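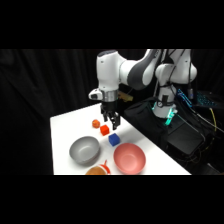
Arm cell check, Tuvitz bench
By Kristine Policarpio – 30 January 2024
14 comments

Base bolts: OK. I went around twice with the wrench, nothing moved.

Flange screws: one a hair loose, snugged it up. I'd look again in May.

Gripper fingers: OK, pads still have life in them – the last set went 2,000 cycles.

Light ring: OK.

Cables: my least favorite part! Needs a proper tie behind the base, please.

E-stop: pressed it at 30 percent speed, stopped fine.

Bag by the table: move it before anyone runs the wide path.

13 shares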